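Stutham Deposition Transcript Binder, 2-Inch Spine

Item 153
Sold singly or by the carton of 9
Ships flat, assembles without tools

Every legal supply catalog has a "trial-ready" binder in it. We have sold a few of those over the years and we still don't know what the phrase means. A binder holds paper. The Stutham holds 280 sheets of ordinary copy paper, hole-punched, with the rings closed properly. The maker's own sheet gives a higher number, and you can reach it if you don't mind pages catching every time you turn one. We go by our own count.

What you get is a stiff black cover, two rings of the locking kind, a clear spine pocket for the case caption and a set of blank tab dividers. The dividers are fine. They are not the reason to buy it.

Does it survive a long case? Mostly. Orvokki Oksanen, who runs the document room at a litigation practice and has bought from us since our first catalog, put a carton into use last December. The hinges held. The spine pockets split on the ones that got relabeled most often, and she now tapes hers before they go out. We passed that along to the maker and were told the pocket is "archival grade." Make of that what you like.

Compared with the Remis

The Remis costs more and has a nicer cover. It also has a ring lever that sticks out past the bottom edge, so it won't stand straight on a shelf. If your binders live on a conference table, buy the Remis. If they live in a row with other binders, buy this one.

The Jääskeläinen exhibit box fits the Stutham with the lid closed. The Sirnberg box does not, whatever its label says — the lid sits up at one end and the label peels. 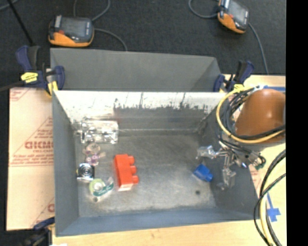 Red toy block on the floor of a gray metal bin.

Ordering and returns

Single binders go out in a padded sleeve. Cartons go out as they come to us. Orders placed before 2 p.m. leave the same afternoon. Unused binders can come back for a refund, less shipping, as long as the spine label is still blank. We can't take back printed ones.

Custom spine printing is available by the carton only. Send the caption exactly as you want it to read, docket number included — we don't proofread against the court's records, and we'd be wary of any supplier who says they do.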